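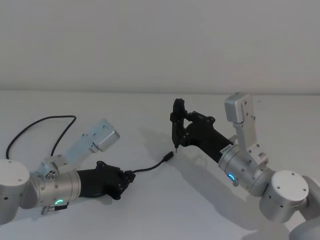
When does the Jarcombe Heritage Trail open for the season?
The trail opens on 2021-05-05 and remains open daily through the fall.

Search this site
Enter keyword
Go

The Jarcombe Visitors Office has confirmed the opening of the restored trail between the old mill at Dolter and the river landing at Rothe. The route is 7 miles long and follows the wagon road once used to carry grain and lumber to market. Work over the winter included new drainage on the lower section, repairs to two footbridges and the clearing of the stone walls near Bodusura Chapel.

The chapel, closed to the public during the repairs, will again be open to walkers in the afternoon. Its parish register, which lists 219 families who settled in the valley, may be viewed on request.

Guided walks will leave from the Dolter parking lot each morning in May. Groups are limited in size and places must be reserved in advance with the Visitors Office. Parking is free. Dogs are welcome on the trail - on a leash - but may not enter the chapel grounds. A printed map with notes on the history of the road is available at both ends of the route.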